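4.2 Slip on damp household surfaces

Falls on wet decks, patio steps and kitchen floors were the most common accident in the diaries. Of the 82 households that returned a full set, 16 reported at least one fall or near fall at home during the study. Most of these took place outdoors in January, on boards that had not been cleaned since the summer. Kitchens came second, and there the cause was nearly always water carried from the sink to another counter.

We asked each household to write down what was on the surface at the time. The answers were short and uneven. "Green stuff" appears often, and so does "just wet." Kamath coded these entries first and Kurian repeated the work without seeing her codes. They disagreed on 9 entries, all of them outdoor, where it was hard to tell from the wording whether the person had slipped on growth or on leaves. We left those entries out of the comparison between cleaning methods but kept them in the totals. A counter layout is shown in Figure 3. 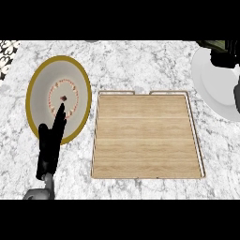 Figure 3. Simulated marble counter with bowl, tray and plate.

Cleaning habits varied more than we had expected. Households in the Ivley group were given a stiff brush and a printed schedule, and those in the Odard group were given the schedule only. Both groups followed it well for the first few weeks. After that the brush seems to have mattered more than the paper - people who had one standing by the back door used it, and people who had to go and look for one put the job off. Several wrote that they meant to wash the deck before the rain came and then did not.

Bleach was used by fewer households than vinegar or plain water. Some people were worried about plants next to the boards, others about the dog. We did not ask them to change products partway through, so the groups differ in what they used as well as in how often they cleaned, and the results in Section 5 should be read with that in mind.

Diary entries made more than a day after a fall were marked as late. They tended to be longer and to give more reasons, and we treat them separately in Section 4.3.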